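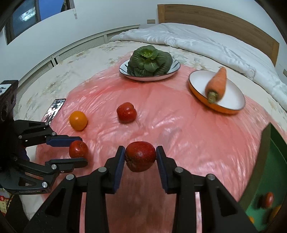

Fruit and vegetables keep longer if they are sorted on the day they come home, before anything goes into a bowl or a drawer. The job needs a flat space bigger than most kitchen worktops, and a bed does very well. Cover it first. A plastic sheet like the pink one, spread over the bed cover, keeps grit and juice off the fabric and wipes clean with a damp cloth. Smooth red apples are easy to check on it: turn each one over and look at the bottom end as well as the stem end. Small pale dots on the skin are normal. Soft brown patches are not, and those apples should be eaten or stewed within 2 days.

Home | Kitchen | Storage | Laundry | Repairs | Contact

Keep apples and oranges apart once they are sorted. Apples give off a gas that makes other produce ripen faster, and leafy greens suffer most. Bok choy should go into the fridge unwashed, in a loosely closed bag with a sheet of kitchen paper. Carrots last best with the leafy tops cut off — the leaves draw water out of the root. Put greens and carrots on separate plates while you work, so that damp leaves don't sit against anything else.
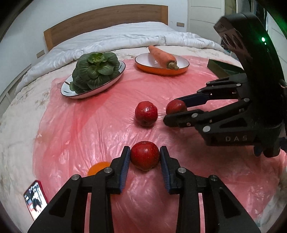

Dinu wrote in to say that apples bought at Udstead market in October lasted 24 days in a cold pantry when each was wrapped in newspaper, and that the unwrapped ones from the same bag had gone soft well before then. Wrapping does help with late apples. Check them every 7 days and take out any that smell strongly.

When you have finished, shake the sheet outdoors, wipe both sides and hang it over a rail until dry. Fold it only after that, or the creases will smell.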